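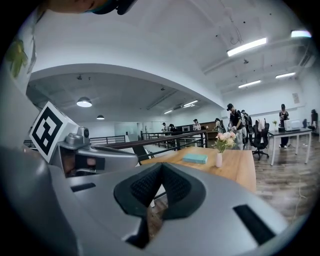 4.2 Demonstration work on the shared floor

The automation program at Sostamau began in January and covers the clearing and resetting of tables, the restocking of supplies and the handling of small packages. None of these tasks had been a job of its own. Before the program they were spread over the office staff by habit, and in the interviews most respondents could not say how much of their day the tasks took up. This made a conventional before-and-after comparison of hours impossible, so we analyze the change through the work that the program itself created, namely recording demonstrations.

Demonstrations are recorded with the Nestumex hand-held gripper on the same floor where the remaining office work goes on. The operator carries the gripper through the task and its camera records each movement from the tool's point of view. Figure 2 gives this view during a shift: the V-shaped grip pad and the cube with its fiducial marker are close to the camera, with a table, a black railing and several colleagues beyond them. The marker is used to recover the pose of the tool when the onboard estimate drifts.

The operators are existing employees who volunteered for a rotation. Twelve people joined in the first period. Each shift has a target of 200 accepted demonstrations, and the target is shared between the two operators on duty. A demonstration is accepted if the object is in the grip pad at the start of the transfer, is released at the intended location, and is not touched by a free hand in between. Davoud Parsa of our group observed the shifts, and Olaia Montes conducted the interviews at the Arnum site.

Three changes stand out in the material.

First, informal work became visible to management. When a task is recorded it receives a name, a start point and an end point, and it appears in the daily log. Several operators welcomed this. One, who had reset the tables every evening for years, described the log as the first written evidence that anyone did it. Others were uneasy for the same reason. Once the tasks had been counted, their supervisors began to ask why a given table had been reset twice in one afternoon, a question that had not come up earlier.

Second, the pace of the work changed. A person clearing a table by hand normally picks up several objects at once and talks while doing so. The gripper takes one object at a time. Operators reported that they slowed down further in the first weeks because fast wrist rotations caused tracking loss and the demonstration was then rejected. The slower rhythm carried over into tasks done without the tool. Two operators told us that they had caught themselves moving cups one by one at home. We do not treat this as a finding, but it agrees with the observation notes, in which single-object transfers by bare hand are frequent directly after a shift.

Third, the arrangement of the floor became a matter for negotiation. Operators want variation in the placement of objects and furniture, as the training procedure depends on it. Their colleagues want chairs and supplies to stay where they were left. During the first period the two groups had no agreed rule, and items were moved back and forth within the same hour. The Esfahani protocol, adopted later, assigns each table a free window during which objects may be rearranged and asks the operator to restore the layout afterward. Complaints recorded by the office manager fell after its adoption – the log does not distinguish between minor and serious complaints, so the size of the effect cannot be stated.

Recording of bystanders was raised in five interviews. The camera faces away from the operator's hand and takes in whatever lies behind the object, including people at their desks. Under the current procedure, faces are blurred before the recordings leave the site, and any employee can have a time interval deleted on request. Respondents who sat near the recording tables knew about the deletion option. Respondents who sat farther away mostly did not, although they had received the same written notice.

With respect to staffing, no position had been removed by the end of the observation period. The expectation of removal was nevertheless present in most conversations, and it was not confined to those who took part in the rotation. Operators tended to describe their new skill as tied to the tool and of uncertain value elsewhere. Management described it as a step toward supervising the automated system, but no supervisory role had been defined or advertised. Section 4.3 takes up this difference and relates it to the training records.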